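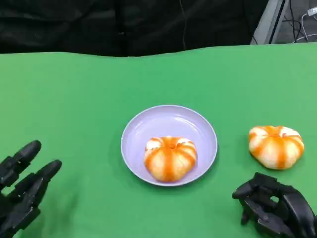 Orkia Shared Workshop – Robotics Bench

For immediate release, 9/12/21

MELLVILLE WORKSHOP MEMBERS BUILD TWO-HANDED ROBOT, ASK IT TO MOVE A PUMPKIN

Members of the Orkia shared workshop in Mellville will show their home-built robot to the public in December, provided the left wrist behaves. The machine, known to its builders as Miyazaki, has two black hands with jointed fingers and one job, which is to put small striped pumpkins on a lilac plate and take them off again.

Work began on a bench at the back of the building, a former bus garage put up in 1957 and heated as if it still were one. The build has taken 40 bench evenings. A fair number of those went on the wiring, and one went entirely on looking for a hex key.

"People hear that we've made a robot and ask when it will do the washing up," said Tamara Buzatu, who leads the Robotics Bench. "We tell them it has met a plate. These things take time."

The arms run on a control board called the Jadard, designed by members and now on its second version. The first version worked well until it was put in a case. Each hand can be driven on its own, and an operator can take over from a pair of gloves when the software loses its nerve.

The pumpkins were chosen after a long discussion about tennis balls, which roll, and eggs, which were ruled out by whoever cleans the bench. A squat, lobed shape gives the fingers something to settle against, and the orange and white stripes are easy to pick out on a green cloth. The same cloth has been requested by the sewing group, who say it was theirs.

At the open evening, Miyazaki will attempt 80 transfers between table and plate. Members will keep a tally on the whiteboard, including the drops. Visitors may try the gloves once the official attempt is over – long sleeves should be rolled up, and rings left in a pocket.

Drawings for the hands and the Jadard board will be free to copy from the workshop's front desk. The group would also like to hear from anyone with spare bearings, a decent crimping tool or a strong opinion about wrists.

Admission is free. Tea is not, but it is cheap.

Press enquiries: Tamara Buzatu, Robotics Bench, Orkia Shared Workshop, Mellville. Please ring the side bell twice, as the front one is being repaired by a member.

ENDS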